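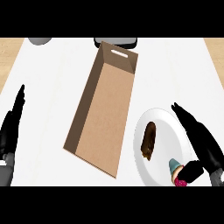 ¿Por qué una pieza se queda colgando de la mano del robot simulado después de mandarle abrir?

Lo más habitual es que la pieza haya quedado metida un poco dentro de la malla de un dedo al cerrar. El motor de física intenta sacarla, no encuentra salida limpia y la deja enganchada. Revisa la forma de colisión del dedo y el margen de contacto antes de tocar la fricción, y baja la fuerza de cierre.

Comunidad Ikevberg > Simulación > Manipulación y contacto

El bollo no se suelta del pulgar y ya no sé qué mirar

Carmela Tedesco

Hola a todos, primera vez que escribo en esta sección (en la de cableado llevo tiempo dando la lata). A ver si alguien me echa una mano, porque llevo desde el jueves con esto y empiezo a soñar con repostería.

Tengo montada en Werkberg una tarea de mesa con dos brazos: hay un plato con comida, una caja de cartón abierta en el medio, y se trata de pasar las cosas del plato a la caja. Nada del otro mundo. El brazo derecho hace casi todo el trabajo porque el plato le queda a su lado, y el izquierdo espera. El control va a 100 Hz y las manos son el modelo Prudden que viene en la biblioteca, sin cambiarle nada salvo la fuerza de cierre, que la subí porque al principio se me caía todo.

El problema es que con la pieza alargada, la del baño de chocolate, la mano cierra bien, levanta, y cuando le mando abrir los dedos se abren (lo veo en las articulaciones, llegan al valor que pido) pero la pieza se queda ahí colgada del pulgar. A veces cae sola al cabo de un rato. Otras veces se queda pegada hasta que el brazo hace el movimiento de vuelta y entonces sale disparada, y una vez la encontré en el suelo de madera, lejísimos de la mesa! 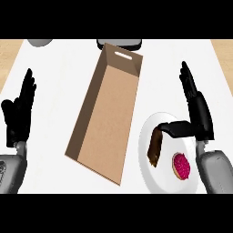 Lo que más me fastidia es que el registro la da por buena. Mi condición de éxito miraba si la mano estaba abierta y si la muñeca había pasado por encima de la caja, y claro, las dos cosas se cumplen con el bollo colgando. Cuando me di cuenta tenía ya 1026 pruebas guardadas y no me fío de ninguna. En noviembre tenemos que enseñarle esto a la gente de Santoro, que lo quiere llevar después a un brazo de verdad, y me da un poco de miedo que alguien se crea mis números.

Cosas que he probado, por orden de desesperación:

Bajar la fricción de la pieza a la mitad. Se me resbala al levantarla y, cuando no se resbala, se sigue quedando pegada.

Abrir más despacio. Igual.

Mandar abrir dos veces seguidas, por si la primera orden se perdía. Igual, y además me siento tonta.

Cambiar la semilla. Pues eso.

Con el donut no me pasa casi nunca y con el helado de juguete tampoco, aunque ese tiene sus propias manías (se vuelca y hay que agarrarlo tumbado). ¿Puede ser la forma? ¿O es la mano? Si hace falta pego la configuración entera, pero es larga y me da apuro.

Gracias de antemano!!

marta_sin_par

A mí me pasó con un plátano. Reinstalé y se arregló.

bielaymanivela

Carmela, lo tuyo tiene toda la pinta de ser penetración de mallas, y el pulgar de la Prudden es un sospechoso conocido. Te cuento cómo lo comprobaría yo, que me tocó pelearme con la misma mano en otro proyecto.

Primero activa la vista de formas de colisión en Werkberg (está en el menú de depuración, bastante escondida). El dedo que ves dibujado y el dedo con el que choca la pieza son dos cosas distintas. En la versión que usaba yo, el pulgar se descomponía en trozos convexos y entre dos de ellos quedaba una rendija. Una pieza redondeada y ancha no entra, pero una alargada y estrecha mete el lomo por ahí en cuanto aprietas, y luego los dos trozos la empujan en sentidos contrarios. Los dedos se abren, el pulgar se va a su sitio y se lleva la pieza puesta. Eso encajaría con que el donut no te dé guerra.

Segundo, mira la profundidad de contacto en el instante de cerrar. Si te salen tres milímetros o más en un objeto de ese tamaño, estás apretando demasiado. Subir la fuerza para que no se caiga es lo primero que hacemos todos y casi siempre es peor – yo volvería al valor de fábrica y pondría más subpasos de física entre orden y orden. A 100 Hz de control puedes tener perfectamente la física yendo bastante más fina por debajo, no tienen por qué ir a la par.

Si con eso sigue igual, sustituye el pulgar por un par de cápsulas. Queda feo y funciona. Ojo con dejar activo el contacto con el trozo antiguo, que yo lo dejé y perdí una tarde entera.

Y lo del disparo al volver también es lo mismo: la energía que acumula el solucionador intentando sacar la pieza sale de golpe cuando por fin se libera. En simulación da risa, pero si vais a pasar luego las trayectorias a un brazo físico, yo no usaría ni una sola en la que aparezca ese salto. Un controlador que ha aprendido a sacudir el brazo para que se suelte la comida es una cosa muy desagradable de tener delante, con alguien de pie al lado de la mesa.

Carmela Tedesco

Madre mía, la rendija existe!! Activé la vista esa y se ve perfectamente en la base del pulgar. He vuelto a la fuerza de fábrica y he subido los subpasos, y ya se queda enganchada muchas menos veces, aunque alguna todavía. Esta tarde me pongo con las cápsulas. Va lenta, eso sí: reiniciar la escena me tarda ahora más de 15 segundos.

Sobre lo de las pruebas guardadas, ¿las tiro o hay forma de rescatar algo?

pinza_floja

Entro solo por eso último. No las tires todavía. Si guardaste la posición de los objetos en cada paso (y no solo las articulaciones) puedes volver a evaluarlas sin simular nada. La condición que uso yo es: la pieza dentro del volumen de la caja, sin contacto con ninguna parte de la mano y con velocidad casi nula durante un segundo entero. Las tres a la vez. Con la mano abierta no basta nunca, ya lo has visto.

Después haz una segunda pasada y aparta las que tengan picos de velocidad en la pieza, aunque terminen bien dentro de la caja. Esas son las que comenta bielaymanivela y no las quieres en el entrenamiento. Guárdalas en otra carpeta, que luego vienen bien para probar el detector.

Si no guardaste los contactos se puede apañar con la distancia entre la pieza y el dedo más cercano, pero mídela contra las formas de colisión nuevas, con las viejas te vuelve a mentir. Y a los de Santoro enséñales el porcentaje recalculado junto al antiguo, que lo van a preguntar igual.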